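Section 7 - Finger fails to release (error 61)

Applies to Nuvis hand-held grippers, all Priko finger sets. Read the whole section before touching anything.

What happens: trigger let go, fingers stay shut, display shows 61. Or one finger opens and the other lags. Carry on after that and the lagging side digs in - this is how Endale lost a glass jar in September.

CAUTION: Do not pull the fingers apart by hand. The return spring is loaded even with the power off. Ragnheiður Fogh got a nasty pinch this way.

1. Stop. Keep the gripper over the shelf or table, not over the floor.
2. Support the object with your free hand.
3. Press and hold the release for 2 seconds.
4. Still shut? Power off at the handle, wait for the light to go out, then turn the manual release anticlockwise until you feel it give.
5. Take the object away. Check it for cracks before it goes back.

Note: if the manual release won't turn, stop there and send the unit to Eyvindsson. No pliers. 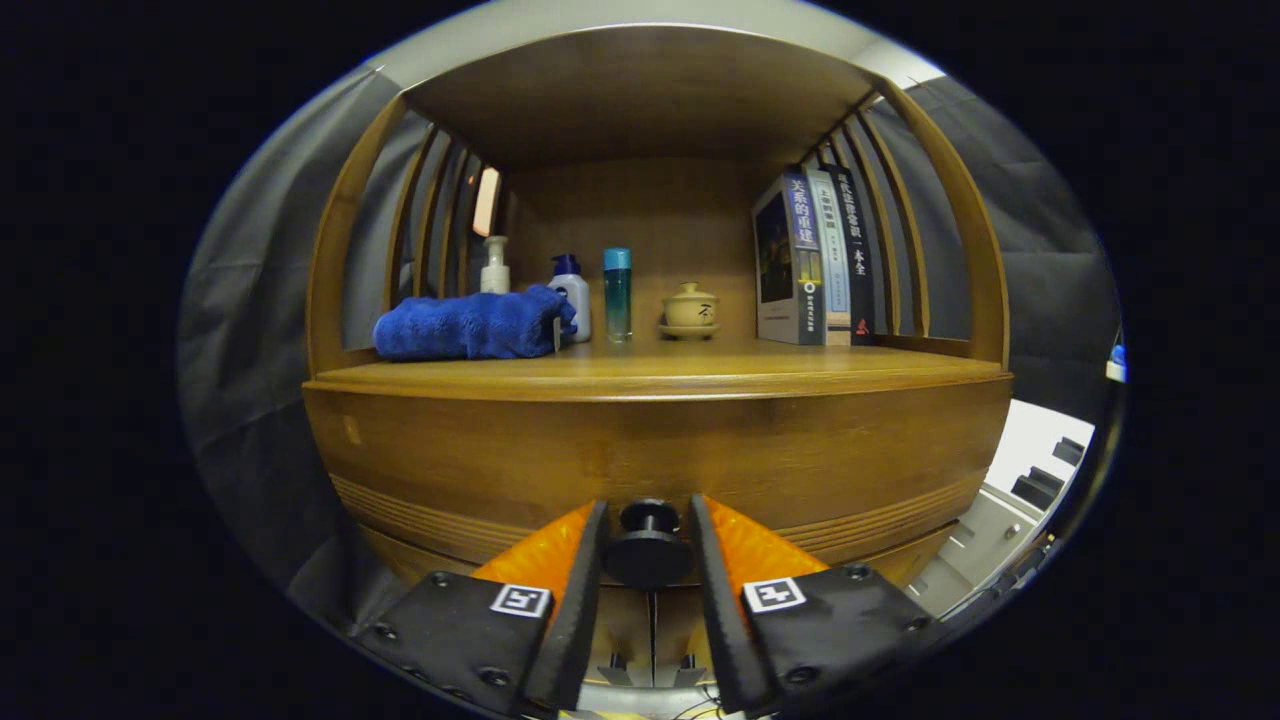 Restart tests go light to heavy, soft things first. Don't start with anything that breaks. Log the code after each grip, even if it's clear. On a shelf like the one with the folded blue towel, do the towel first, then the bottles, one at a time, and leave the lidded cup and its saucer till last. Books upright at the end: grip by the spine edges, slowly. If 61 comes back at any point go to step 6, dont try again with the next object.

6. Power off. Look at both orange pads. Lifted corner, grit or a tear - replace the pair, never just one.
7. Check the screws on both black finger plates. A loose one can foul the linkage.
8. Check the marker squares are clean and flat. A peeling marker gives a false 61.
9. Power on, open and close with nothing between the fingers. Both sides should arive together.

Service is due at 2,495 cycles. Past that, expect 61 more often and book it in.

Faults that won't clear: write down the code, cycle count and what was being gripped, and pass it to Kolbrún Toft. Tag the unit so it isn't picked up by the next shift.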